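3.2 Workcell Setup and Upkeep

The Pirnisberg cell consists of one arm with a two-finger gripper, a wrist camera, and a sandwich maker.

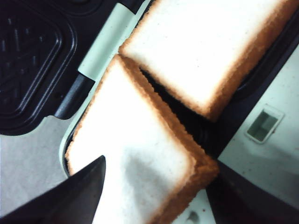

The camera was calibrated in December and checked again after every 267 trials. Before each session, the operator wiped the lens, confirmed that both fingers closed evenly, and brushed crumbs from the housing of the appliance. Figure 4 shows the wrist view with two overlapping slices of white bread in the open sandwich maker and a gripper finger on either side of the lower slice. Finger pads were replaced after 728 trials. Joint offsets were logged with the Piltora software, and any drift above 0.9 mm led to a new calibration.

Figure 4. Wrist camera view of the bread and gripper fingers.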